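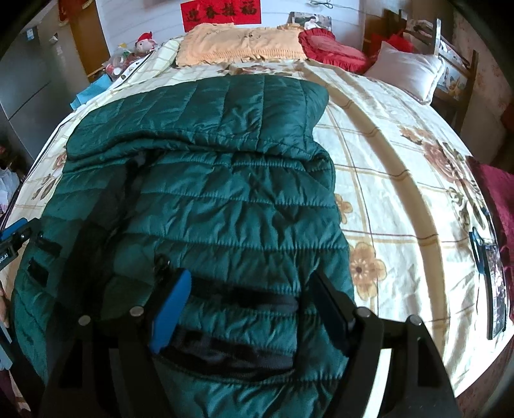

Our supervisor read the first draft and asked why we hadn't just used socks. Fair question, she said socks would have given us cleaner numbers in half the time and a puffer jacket slides about, squashes and never lands the same way twice. We kept the jacket. Socks don't tell you much about fingers.

Hand-held gripper comparison, group report
Monday, September 12, 2022

What we were trying to find out

Whether the finger set matters more than the camera position when you pick up padded clothing with a hand-held gripper. Project name is Akow, it covers folding and tidying in ordinary bedrooms, so no lab table and no plain backdrop. Our part was only the grasp, folding belongs to the other group.

Finger sets

Flomness - stiff, narrow tip. Gets into a fold easily.
Nutby - softer, wider pad. Nicer on thin cloth.
Inthanon - ribbed pad, same mount as the Nutby so quick to swap.

All 3 were tried on the same bed with the quilt left on. We thought about taking the quilt off and decided against, a real bed has one.

Method

Jacket spread out, top part allowed to bunch however it fell. Close the jaws on the lower part, pinch one fold, lift, hold, put down. 20 lifts per finger set, then the jacket thrown down again and not straightened. Same person did all the lifts for one set because we found in August that two people squeeze very differently and it ruined a whole afternoon of data.

A lift was a pass if the fold stayed in the fingers for six seconds. Recordings came to 3,844 frames after we cut the bits where someone was talking or re-tying the cable.

What happened

Flomness did best on the padded parts. The narrow tip goes down between two stitched lines and there's something to grab. It was worst on the collar, where the fabric is doubled over and too thick to close on properly.

Nutby slipped a lot. The shell is shiny and the wide pad just rides over it, you feel it go before you see it. Squeezing harder made it worse, the filling moves out of the way and you're left holding two layers of nothing.

Inthanon in between. Ribs help but they snagged on the zip pull twice and we had to stop and unhook it. We counted those as fails, which is maybe harsh.

Camera position: we tried it lower and then higher on the gripper. Lower gives a good view of the tips but loses the rest of the jacket, so afterwards you can't tell which part was picked up. Higher was better for labelling. Dark folds are a problem from both, the gap between the fingers goes nearly black and our script couldnt find the contact point.

Problems

Only one jacket. We know.
The mount screws work loose, check them every set. We forgot during Nutby so some of the slipping could be that - would need redoing.
Wrist ache. Should have swapped sides or taken breaks.

Next

Redo Nutby with tight screws. Try a lamp on the left for the dark folds. Add a wool jumper and something with no sheen at all so we can seperate slippery from puffy, at the moment we cant say which one is causing the trouble. If there's time, one Flomness finger and one Inthanon finger together, as the mounts can be made to fit with a spacer.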